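The planner should be allowed to say it does not know
Volodymyr Marchuk
June 29, 2024

For most of my working life I wrote planners. A planner is a polite program. You give it a start, a goal and a model of the world, and it gives you back a path, or it tells you there is no path. What it almost never tells you is that the model of the world was bad. I want to argue that this silence is the main problem in the software we build for manipulation, and that we made it ourselves, by the way we cut the work into modules.

At Fotside, where I work on the control side, the perception module gives to the planner a list of objects. Each object has a name, a pose and one number for confidence. The planner throws away everything with confidence under a threshold and treats the rest as if it was carved in stone. I wrote this code. It took me one afternoon and it has lived for years, because it works well when the objects are few, solid and far from each other.

The bench where we test is not so kind. Yarn has no pose in any useful sense. Scissors have one, but it depends on how far they are open. A box with slatted sides is partly an object and partly a view of what is behind it. And the arm itself comes between the wrist and the things on its other side, so the model must remember them instead of seeing them.

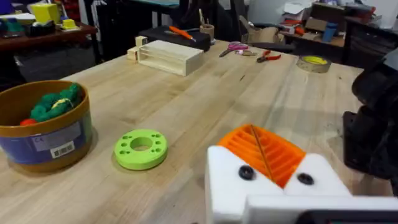 Margaux Delaunay read a draft of this essay and did not agree. You are asking the planner to carry the doubts of everybody, she wrote to me. If perception is weak, repair perception. A planner which must reason about every doubt becomes slow, and then people will turn the doubts off, and you are back in the same place with more code.

I take this seriously, and the second half of it I have seen happen. In September we connected a full distribution over poses to our planner, Purnen. For each object it drew 1000 samples and checked the path against all of them. The paths were beautiful and very careful. The waiting was terrible. Before long somebody added a flag to use only the mean, and the flag became the default. That somebody was me.

But I do not think the lesson is that doubt belongs only in perception. The lesson is that we sent too much of it, in a form the planner could not use. A grasp does not need to know everything. It needs to know whether the error in one direction, the direction in which the fingers close, is smaller than the opening which is left. Across the fingers I care about a difference of 4 millimetres. Along the body of a long tool I can often forgive much more. One number for confidence cannot say this. A thousand samples can say it, but at the price of a long wait.
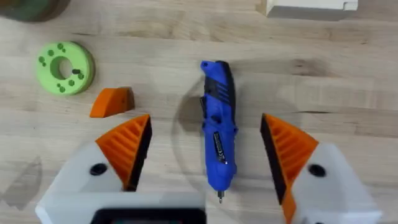 The rotary tool between the open fingers. Across the gap, a small pose error matters; along the body, much less.

So my proposal is modest. Let the planner ask questions. Instead of receiving a list, it should be able to send a request: for this object, along this axis, how wrong can you be? If the answer is good enough, it continues. If not, it can ask for another view, choose another grasp, or stop and say in plain words what it is missing. We tried a version of this in a small tool called Clanley. The interface has 40 lines. I am more proud of these lines than of the search algorithm under them, which took me two years.

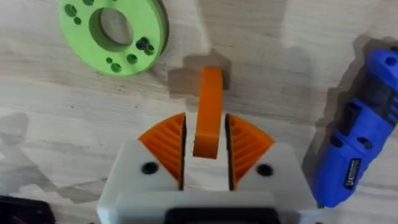
The hardest question for such an interface is what to do with a thing that looks like the robot. Every system I know removes the robot from its own picture with a mask, usually made from the known geometry of the arm and the fingers, and sometimes helped by colour. When the part between the pads has the same orange as the pads, the help from colour becomes harmful, and the mask can eat the very object we want to hold. The planner then receives a clean world with nothing in the hand. It has no reason to complain. With questions, it could at least ask if the region between the fingers was observed or only erased, and these are two very different answers. The old code of Nechyporuk, from which our mask comes, returns the same zero for both. I have read this function many times and I still find it strange that it passed review.

Margaux's objection about speed remains, and I have no complete answer to it. A question costs time, and a badly written planner will ask too many. I would limit them by a fixed budget for each motion, and make the planner report when the budget is finished - not hide it in a log file which is opened only after something is broken. Perhaps she will say that this is one more flag waiting to be turned off. In that case I would ask that the flag has an ugly name, so that the person who turns it off must type it in full.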